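22nd August, Prornbridge open day

Finally went! I've had the flyer on the fridge since June and very nearly talked myself out of it this morning because of the heat, but Zodwa Hendricks had already bought the bus tickets so that was that. 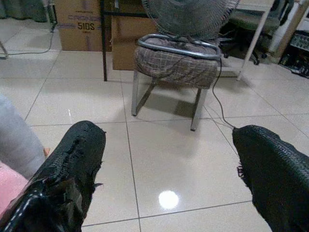 It's smaller than I'd pictured. I was imagining one of those big halls with yellow lines on the floor, and Neltalell is more like somebody's back room with a very expensive arm in it. We had to sign in at a folding table, then they took us through 12 at a time, and we got Arben Ivanov as our guide, which I think was lucky, because the other group's guide had a microphone and used it.

Arben talks fast and waves his hands a lot. He explained that the arm is learning to do things around an ordinary room, with chairs and boxes and cords all over the place, and that the cords are the worst part by a mile. A person just steps over one. The arm has to work out that the skinny dark line is a thing and that it's attached to another thing, so if you tug here, something falls over there. I asked if they ever tidied up first and he looked kind of hurt. No, the mess stays!

They put the view from the wrist camera up on a screen for us and I liked that much more than watching the arm itself. You're looking out between two huge black fingers like a crab. The covering on them is all frayed, threads poking out everywhere, and Zodwa leaned over and whispered that it needed a manicure. There was a fan up on a plaid stool with its cord trailing over the tiles, and I caught myself rooting for the fan.

A man behind us wanted to know how many tries it takes to learn something and Arben said they were at 681 on the current job, and the man said his son was about the same with shoelaces. Big laugh. Then you could have a turn steering it yourself for a minute or so, and I was TERRIBLE. My hands kept going the opposite way from my brain. Zodwa was good at it, of course, and has brought it up twice since.

Coffee after, in paper cups, and a table with leaflets from Skomine, who I gather do the software. Took one, haven't read it. I put my name down for the evening talk (Halilović, the room over the library, only 25 seats) and then remembered I don't know what night it is. Must call them.

Missed the 125 home by seconds so we walked as far as the bridge and got ice cream. Feet killing me. Zodwa wants to go again next year.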